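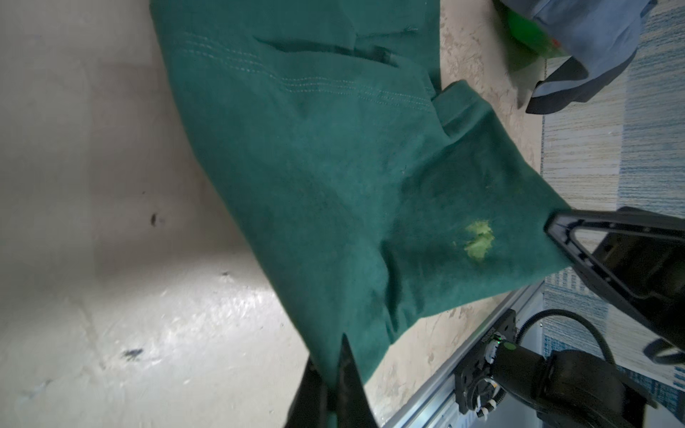

Celden

The open day at the Plunda textile care school started at 10, and I got there 20 minutes early. Parking is behind the building. You sign in at the front desk and get a paper badge with a number on it. Mine was 151.

The first stop was sorting and stain checking, and I ended up spending most of the morning there. Clothes are looked over before any washing is done. A teal fleece piece had a bright lime-green stain on it, with a slightly crusty look, and a fainter smudge of green near it. Light blue fabric lay in a heap close by. Parallel rows of pale topstitching ran across the teal cloth just below a dark opening, and we were told to check seams and openings like that every time, as dried stuff collects there.

Their rule for an unknown stain is to lift off what is dry, then use cool water and a little soap, working from the outside in. No hot water and no dryer until the mark is gone. I have been doing the last part wrong for years.

After lunch we saw the washers and the pressing room, which was loud. The talk on fiber labels ran long and I left before the end.

Entry was $4, coffee included. The next open day is in October. Take the Lambrakis exit if you are driving, the other one was closed when I went.

May 24, 2022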